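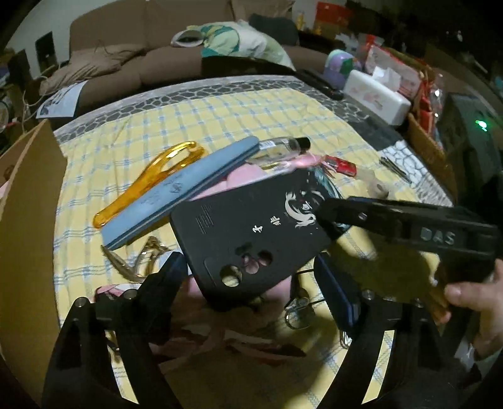
News from the perception and planning side

It has been a busy spring for those of us on the software side, and since several readers wrote in after the February issue asking what had become of the clutter work, I thought I would give it a proper write-up this time instead of the usual two lines at the bottom of the page.

The short version is that Flanik, our grasp planner, can now cope with thin, flat things that have holes in them. Phone cases have been the thorn in our side all winter. The old segmentation step would look at a camera cutout, see a bit of tablecloth through it, and decide quite cheerfully that the case was two objects, or sometimes three. The planner would then try to pick up one of them — usually the one that wasn't there. We now fill in the outline first and keep the holes on a separate layer, so the planner knows the case is a single thing and also knows not to put a finger pad through the gap.

Patterned cloth has been the other long job. Plaid is hard on the depth matching, as one square looks very much like the next, and shiny hair clips and clear bottles only add to the trouble. Colville, which does our stereo clean-up, now marks the patches it doesn't trust and passes that doubt along, where before it would quietly smooth everything over. Flanik gives those patches a wide berth if it can, and slows the approach if it can't. We ran it over 300 saved grasps from the household sets and it picked the wrong object in 21 of them. There is plenty left to do, but I was very pleased to see it, and I may have gone on about it rather a lot over lunch.

Two smaller things. The replay viewer, Shen, will now step both grippers on the same clock. Handovers used to drift by some 8 frames by the end of a long take, which made it very hard to say which hand had let go first, so if you labelled any of those by eye, please do run them through again. Shen also remembers where you left off, at long last.

The new build went up on 4/7/18 and the settings file has changed a little, so keep a copy of your old one before you update. Devik users should wait for the next build, as the finger width is still being read in the wrong units there and the planner will think your gripper is enormous. If you have awkward takes of your own, especially cables and anything see-through, do send them in — the shared folder has plenty of room and we are always glad of them.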